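Moving Yourself Out of a Small Apartment: Questions We Keep Getting

Most moving advice is written by people who sell boxes or rent trucks. We do neither, so read this with that in mind, and doubt us too where you like.

Do I really need a full-service mover for one bedroom?

Probably not. The firms in Talport will tell you otherwise, and their quotes assume you own a piano. If your biggest item is a bed or a desk, two people and a rented van can usually manage. Get a quote anyway. Van Wyk gives one over the phone, though I'd want it in writing before I believed it.

How do I know if my desk will fit through the new door?

Measure it. Then measure the door with the door on, because the listing never does. A desk with drawers in the front is heavier than you think, so pull them out first if they come out. If they don't, empty them and tape them shut with something that won't lift the finish.
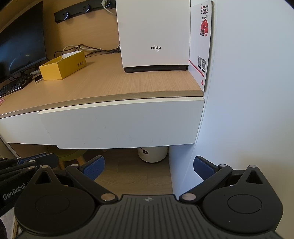 Are "moving kits" worth the money?

I've yet to see one that was. The Niltolent kit has 12 boxes, a roll of tape and a marker, and you can put the same thing together at a hardware store for less. The "wardrobe box" is a tall box with a bar in it. Clothes travel fine in a suitcase.

Can I reuse old shipping boxes?

Yes, within reason. A box that has already been through the mail has lost some of its strength, whatever the printing on the bottom claims. Use those for light odds and ends and save the stiff ones for books. Cover or peel off any old label, or you'll be reading the wrong address at midnight.

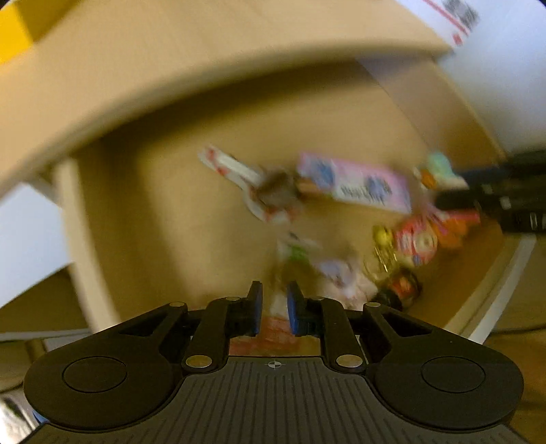 When is the cheapest day to move?

Everyone says midweek. I checked van rental in Vestlow for a Thursday in May and the difference from Saturday was nine dollars, before the mileage charge. Moving in the middle of the month seems to matter more, but I wouldn't break a lease over it.

Is the mover's basic coverage any good?

Read what it pays by weight. A laptop weighs very little, and so will the check. Carry electronics yourself.

What should I leave until last?

The desk, in my view. You'll need a flat surface for keys, paperwork and the inevitable phone call to the power company. Allow some 13 minutes on hold, and don't trust the callback option. 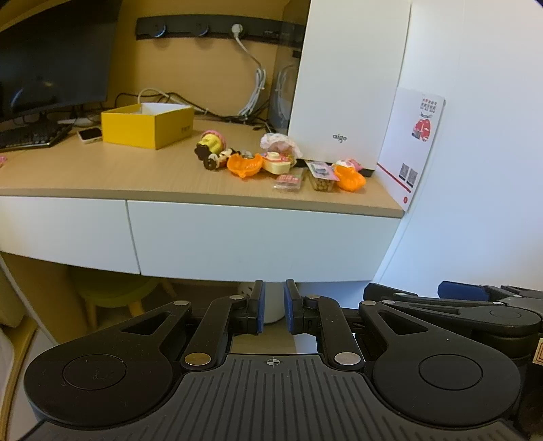 Desk with white drawer fronts and a light wood-grain top.

Do I have to clean before I hand back the keys?

Check the lease. If it says "broom clean," then sweep, and be wary of a landlord who wants carpet shampooing on top. Take your own photos of every room and keep them until the deposit is back in your account.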